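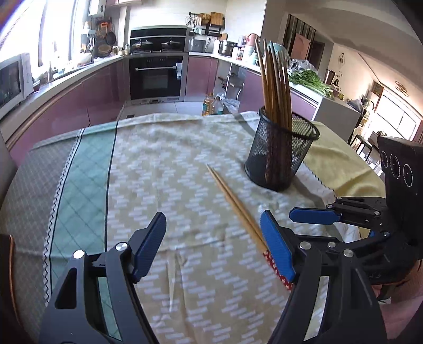
Photo: C. Garcia, Zakoncombe kitchen site.

4.2 Rules for recording two-handed tasks

The chopstick task was recorded under the Drutus practice rules, version 2, which govern hand-held gripper work in occupied homes. The rules cover three matters: how a trial is opened, when a trial must be discarded, and what may remain in the room. We report them in full, as earlier papers on similar tasks give success rates without stating which trials were left out.

A trial opens with both grippers over the table and the jaws of each fully open. The chopsticks to be moved lie on the cloth with nothing stacked on them. The operator may not press the cloth flat once recording has begun – creases are treated as part of the surface. Household goods on counters and floors stay where the resident keeps them, provided they are outside the reach of either tool.

A trial is discarded if a finger touches a chopstick directly, if the holder tips over, or if either tool leaves the table area for more than 2 seconds. A dropped chopstick is not grounds for discard. It is labeled as a drop and kept, and the operator continues from the point where it landed.
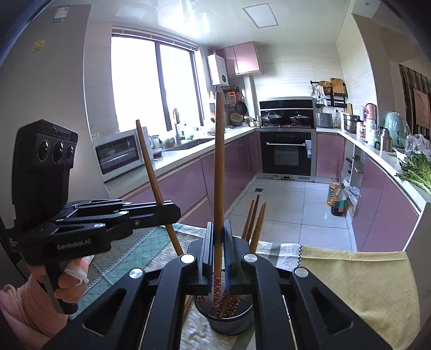 Figure 4. Upright grasp of a chopstick at the mesh holder, with a second gripper at left.

Grasps at the holder need a separate rule. The jaws must close on the bare wood above the patterned band, and the tool must not rest its weight on the rim. Gilchrist and Lockyer proposed a fixed grasp height for this step. We did not adopt it, as the visible length of a chopstick varies with how it sits among the others.

Of 966 trials submitted, 74 were discarded under these rules. Two reviewers, Fröhlich and MacPherson, labeled the same set of 200 trials independently before the full review started. Most of their disagreements concerned contact with the rim, and the wording was tightened before the remaining trials were labeled. The Costigan and Bulberg sites used the revised wording from the start – their results are given in Section 5.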